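The Reference

The registry at Kallville closed at four-thirty, and Chiamaka Usman got there at ten past with the last factum in a cardboard box. The clerk stamped the top page, stamped the copies, and slid one back to her.

"Cosstead's in already," he said. "Came this morning."

"How long?"

"Up to the limit. Sixty pages."

Hers was 41. She had cut it twice in August and then once more on the train.

The question before the court was short. The province had passed a law letting the cabinet dissolve any municipal council that failed to adopt a balanced budget, and to appoint an administrator in its place with no date for a new election. Then, before using it, the government had referred the law to the Court of Appeal and asked whether it was valid. Everyone knew which council they had in mind. Kekent had been short for three years, and its mayor had said on the radio that he would rather be thrown out than close the water plant.

Chiamaka acted for Kekent. She had been a municipal lawyer for most of her working life, and most of that was zoning. She had argued about fences, driveways and the height of a grain elevator. She had never argued that a town had a right to exist, and she was fairly sure the cases said it didn't.

She said so to the mayor that night, on the phone from the motel.

"Municipalities are creatures of the province," she said. "That's the phrase. They'll say it in the first five minutes."

"So what do we say?"

"That voters aren't."

He was quiet for a bit. She could hear a television behind him.

"Is that in the cases?" he asked.

"There's one dissent. It's from Isah."

Isah was a reference from before she was called to the bar, about the boundaries of a school district. Four judges had held that the legislature could do as it liked with bodies it had created. The fifth wrote nine paragraphs on his own. He said a legislature might decline to give people a vote, but having given it, and having let them cast it, it could not throw out the result because it disliked what the winners did with it. No court had followed him. One textbook called the opinion interesting.

She went through her notes until eleven and slept badly.

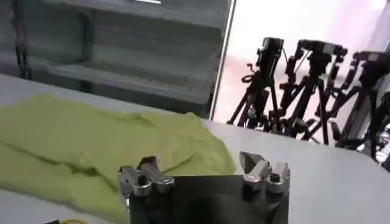 The courtroom was smaller than it looked in the law school's old photographs. There were five judges. The Chief Justice had a cold and kept a glass of water by her papers. Counsel for the province went first and said the phrase in his second sentence.

He was good. He took them through the constitutional text, then the statute, then the cases in order of age. He had 93 authorities and cited maybe a dozen out loud. When one of the judges asked what would stop a cabinet from dissolving every council in the province the day after an election, he said, "The voters, at the next provincial one."

"And if the law were written to let them do it?"

"Then it would be a bad law, my lady. Courts don't strike down laws for being bad."

Chiamaka wrote that down. She had used the line herself once, about a parking bylaw.

When it was her turn she left most of her outline on the table. She told them there were 396 people on the voters' list in the north ward of Kekent, where the water plant was, and that they had elected a councillor who promised to keep it open. He had kept it open. That was the conduct the law would punish.

"You're asking us to adopt a dissent," the Chief Justice said.

"Yes."

"One that has been sitting there for decades."

"Yes, Chief Justice. It hasn't been needed until now."

The judge on the far left, who had not spoken all morning, turned to the tab and began to read. She waited. He read for long enough that the man beside him looked over to see what page he was on.

"Paragraph six," he said at last. "Would you say the right he describes is the voter's, or the council's?"

"The voter's."

"Then the council isn't protected at all."

"Not for its own sake, no."

He nodded and made a note. It was impossible to tell from his face what kind of note it was. There were three more questions, all about remedy, and then her time was up.

They reserved, as she had expected. On the steps the lawyer for the province shook her hand and asked if she was driving or taking the train. She said the train. He said the opinion would be out by spring, if they were lucky, and that he honestly couldn't call it.

She phoned the mayor from the platform. He wanted to know if they had won.

"They read it," she said. "One of them did, anyway."

"What do I tell council?"

She looked up the line. The train was late.

"Tell them to pass whatever budget they were going to pass," she said.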